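Pister Athletic Soccer Club
Minutes of the July members' meeting

The meeting opened in the upstairs room at the Brasel ground with the usual friendly scramble for chairs, and it was lovely to see so many faces in the middle of the summer break. The chair welcomed everyone and thanked those who had come straight from work. The minutes of the last meeting were read and approved, with one correction: the away game at Ureo finished 3-3, and we had written it down as a loss. Apologies to the squad, who felt they had earned that point!

Preseason. The head coach reported that training will start at 7 in the evening, a little later than last year, so that players with long drives can get there without skipping supper. Two of the new midfielders have come up from a slower league and are still finding their feet, and the coach asked supporters to be kind to them through the first few games. We also talked for a good while about whether to play the Hämmerli friendly at home or away, and settled on home, provided the grass by the north goal has come back in. 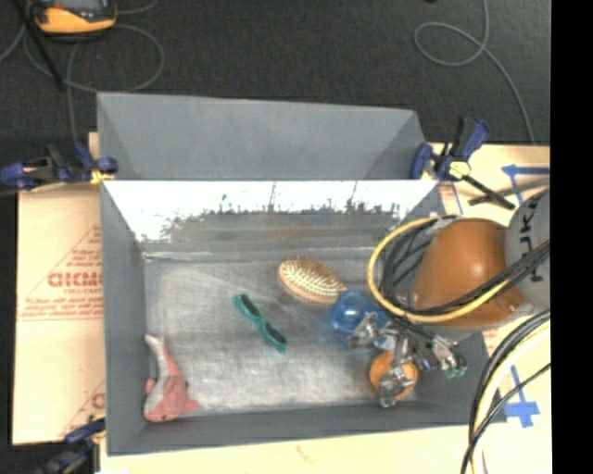

One parent wondered whether the friendly might be moved up an hour, as the younger kids would like to stay for the whole game and see the players afterward. The coach had no objection and will call Hämmerli to ask. A defender at the back of the room put in a word for keeping the warm-up at its full length all the same, and this was agreed.

Season tickets. Prices stay where they are. A family ticket will now cover 5 people, up from four, which got a round of applause.

Buses. We will run a bus to the Ureo and Brasel Rovers away games and see how many seats sell before promising any more. Please sign up on the sheet by the door.

Any other business. The old corner flags are faded and new ones will be ordered in club green. Somebody left a blue umbrella behind last time and it is still at the front desk.

The meeting closed with coffee and a very good plum cake. Next meeting in September, same room.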